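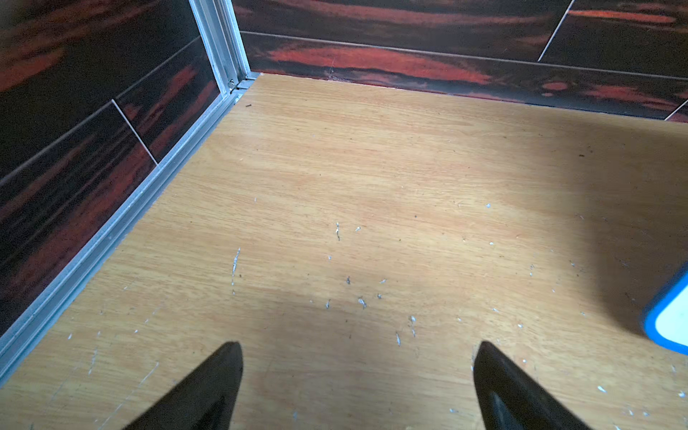
Words: the Jokstead Quarterly homes desk
2021-08-20
Reading time: 4 minutes

Start with the marks. Pale wood shows them, always has. Little flecks, chips, one short scratch you only see when the light comes in low. You wipe, you stand back, still there. Wipe again. Crumb or scratch? Fingernail test. Scratch.

We asked readers in the spring what they wanted more of in these pages and the answer came back fairly loud - real surfaces. Less of the showroom. So this piece is about two kinds of wood grain that have no business getting along, the mess that collects between them, and a small whiteboard with a blue edge. Bear with us, it's been a week of deadlines.

The pale one first. Honey, tan, oatmeal, whatever the shop is calling it this year. Fine grain, runs one way, very calm. Bright where the light lands and a good deal more amber in the shade, so you think you've bought two different boards. You haven't. Move the lamp before you ring the shop. The Selvanayagam showroom in Angate keeps its samples by the window and then again at the back under a dim bulb, same samples, and people pick differently every time. Go and look at both. Take a cushion cover with you or a bit of the curtain.

Then the dark one. Black and dark brown with red-orange streaks all through, properly stripy, like something off a 1970s drinks cabinet. We had a long argument in the office over this. Half of us love it. It's everywhere again, mostly as panels, mostly on walls, and the glossy sort throws a bit of light back which helps. Laid level across a back wall it looks wider. The joins are what give it away. Thin pale lines where one board ends and the next begins, and against all that black they really do show. You can colour them in with a wax stick. Funden does one in a dark brown that's near enough. Or leave them - a seam is a seam, and planks have ends.

Together? Loud walls, quiet floor. It works better than it should. The orange in the streaks picks up the honey underneath and you stop noticing the join at the corner. What you do notice is bits. Tiny pale bits, a dark one over by the edge where the wall comes down. The corners hold on to everything.

Getting the bits up, then. What we do:

Dry first. Soft brush, with the grain, towards you. Never start with a wet cloth, you just make paste.

Corners with an old toothbrush or the thin nozzle. Go along the bottom of the wall while you're there, especially if there's a metal strip, crumbs sit against those.

Damp cloth after, wrung out hard. Then a dry one straight behind it.

Scuffs: a white rubber, the school kind. Gently. Test somewhere dull.

Scratches: leave them, or a bit of matching wax on a warm day. A sander is a whole weekend and you will miss a patch. We did one in October, years back, and the patch is still there.
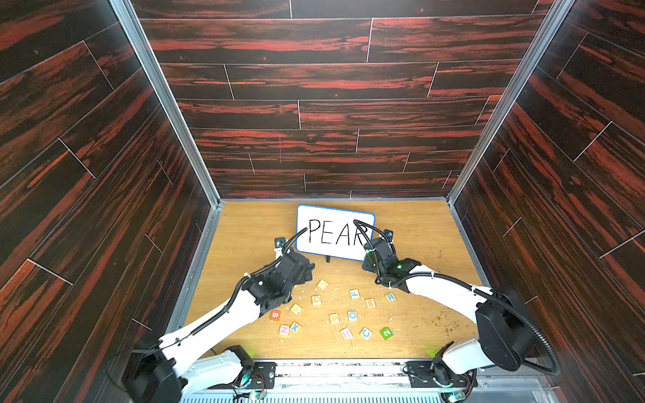 PEAR in black marker, big capitals, on a little board with a blue frame.

Which brings us to the board. Everybody's got one of these somewhere. Plastic frame, rounded corners, propped up on a little stand or stuck on the fridge with a magnet that's too weak. Ours came in as a joke and now it's the only thing in the building anyone reads.

The trick is one word. Not a list, lists go on paper and get lost in a coat. One word, capitals, as big as it'll go. PEAR. You walk past, you know. Buy a pear, eat the pear, spell pear if you're five and it's that sort of morning. A shop in Angate had 41 of them stacked by the till when we went in, and the woman behind it said they go every September with the school shoes.

Against a dark stripy wall a white board fairly jumps out, which is the point. Blue edge helps too. Against a plain white wall the same board vanishes, and you'll be back to shouting up the stairs. Worth thinking about before you decide where it lives. Lean it back a touch so the light doesn't bounce off, and keep it off the very edge of the table where sleeves get it.

Pens. Black is best, red fades out, green nobody can read past tea time. Chisel tip if your writing is bad. Put the lid back on. And wipe the board with somthing clean, because a cloth that's just done the crumbs will drag grit accross it and then you've got scratches on that as well.

Costs, quickly, as people write in. Our board was £7. The wax stick £4. A full wall of stripy panels fitted in a small room, the one quote we got, £862, and that was before the corner trim. We didn't. One panel behind the shelf for now, and the brush hanging on a nail beside it.

Readers' own tables and walls, marks and all, to the usual address please. Next issue: drawers that stick.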